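I caught Crescencio Quezada between meetings at Monetti, the design and marketing shop where he now runs brand strategy. He'd promised me 24 minutes and gave me well over an hour (thank you, Crescencio!).

He started out writing radio spots for Zidico, a regional furniture chain. "I wrote 169 of them my first year," he told me, laughing. "Maybe two were any good." From there he went to Kang to run their arts accounts, mostly small theaters with tiny budgets, and I could tell he still misses it. 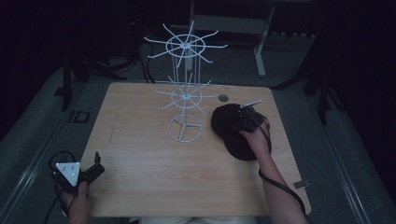
So what does he look for when he hires a junior designer? "Somebody who can tell me why they threw out the first idea. I'll take that over a fancy portfolio any day."

His team is 11 people now, and since June they've been busy renaming a client's whole product line. I asked if he had a favorite name so far. "Urodico, and the client hates it," he said. He's pitching it again next week.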